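Home | Forums | Kitchen & Table | New Posts | Search
Print this thread | E-mail this thread

Fruit after dinner or before?

rosario_c wrote:
My mother-in-law (staying till December, lovely woman, strong views) puts fruit out BEFORE dinner. I grew up with it strictly after. We had a proper standoff on Friday and the kids have picked sides. What does everyone else do? I'm also rethinking my plates, as the big white ones make one piece of fruit look lost. I'm leaning towards coloured, something like this:

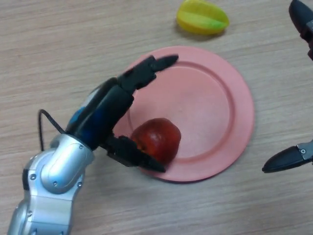

Pink plate, red fruit on it

Abilio M wrote:
Before! It takes the edge off and you don't pick at the cheese. My nan did it that way in Ilcombe and lived to a great age on it. Plate colour I couldn't care less about, sorry.

beatriz.b wrote:
After, always. If you fill mine up on apples at five they won't touch their tea, and then they're back in the pantry by eight. I do like a pink plate though - my neighbour has a set from Pliseo and anything red or green looks great on them.

ritu_r wrote:
Disagree with both of you. Cut it up and put it in the middle of the table WITH dinner, help yourself. We eat orange with curry and no one has complained yet. What I would do is get some variety in. Kids get bored of apples, mine certainly did by grade two. Try star fruit if your greengrocer has it. Wait till it's properly yellow, and trim the brown bits off the ridges. 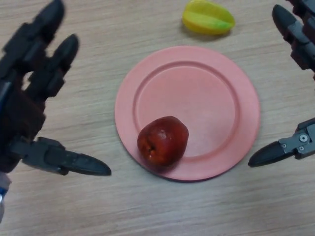
Star fruit near the plate, for a bit of colour

Abilio M wrote:
Star fruit tastes of wet cucumber, Ritu. I paid good money for 2 of them and gave one to the chooks.

ritu_r wrote:
You bought them green then! Give it another go.

martim_n wrote:
Careful with star fruit if anyone in the house has kidney trouble, by the way. Worth asking the doctor first. Otherwise I'm with Beatriz, fruit is dessert. I've got 17 dinner plates, all odd, mostly from the Berchtold clearance, and I've never noticed the fruit tasting different on any of them.

rosario_c wrote:
Thanks all. She has now read this thread over my shoulder and says Abilio is the only sensible person on it. We're trying Ritu's way tonight.

Last updated: 2023-05-07
Previous thread | Next thread | Back to top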